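Two-arm stacking cell: parallel gripper or stay with the wide triangular fingers?
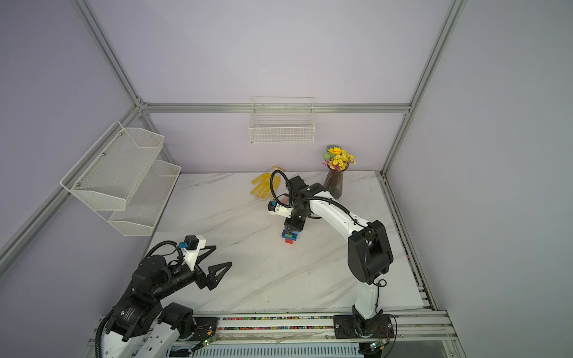

Right arm over the blue, green and red blocks, left arm with its fingers open.

Asked by Rocío Medina in Grippers and End Effectors
Viewed 383 times, 2 users following

I'm comparing finger sets for a small two-arm cell. Both arms are white with black joints and each one carries a little camera on the wrist. The task is stacking three blocks, then handing one across from the left arm to the right. Later I want to move on to soft things like the yellow glove at the back of the table, and eventually the flowers in the vase.

The two candidates are the Rillirow parallel set and the Zimby triangular fingers. With the Zimby fingers I get a good grip on a single block, but when I let go of the top one the stack shifts in 2 out of 21 runs. The Rillirow set didn't shift it at all over the same number of runs, but it's narrow and it misses the handoff a lot more often. I stopped writing those down.

Controller is the same for both, a Trulla box running position control only. I have no force reading at the fingers.

Things I'd like to know:
Is the shift at release a finger shape problem or a speed problem?
Has anyone run a different set on each arm, and was calibration a pain?
Does the wrist camera need to be moved when the fingers get longer?

Answer 1 (accepted)
Thiện Phí

Speed first. In position control the fingers open as fast as the controller lets them, and if one finger leaves the block before the other, the block gets dragged. Set the opening speed down to a quarter for the first few millimeters, then let it go full. On the Trulla you do this with two waypoints on the gripper channel. There's a ramp setting too but it applies to the whole move and it makes every pick slow.

Then check centering. Close on a block lying on the table and watch whether it slides before both fingers touch. If it does, your gripper center is off from what the arm thinks it is, and you'll see the same offset at release. I had this on one arm and not the other with identical parts. Fixing the offset in the tool frame did more for me than swapping fingers.

Different sets on each arm is fine. You need a tool frame per arm anyway. Label the config files clearly, I once loaded the left one on the right arm and put a finger into the tabletop.

Camera: yes, if the fingertips drop out of view or end up right at the border. Tilt it before you move it. After either one, redo the hand-eye calibration.

Answer 2
sepulveda_user

I use the Sepúlveda soft fingers and they're great with gloves, would buy again. Not so good on blocks, they bend. Didn't try stacking.

Answer 3
kettlepost

Agree on slowing the release. I'd also add thin rubber to the fingertips, but only a flat strip. The bumpy kind catches on the block edge when it opens and then you're back where you started. For the handoff, have the receiving arm close fully before the giving arm starts to open, and put a half second wait between them.

Comment from Rocío Medina on Answer 1
The left arm was off by 2 mm in the tool frame. Corrected that and added the slow opening, and the stack stays put with the Zimby fingers now. Haven't redone the handoff runs yet.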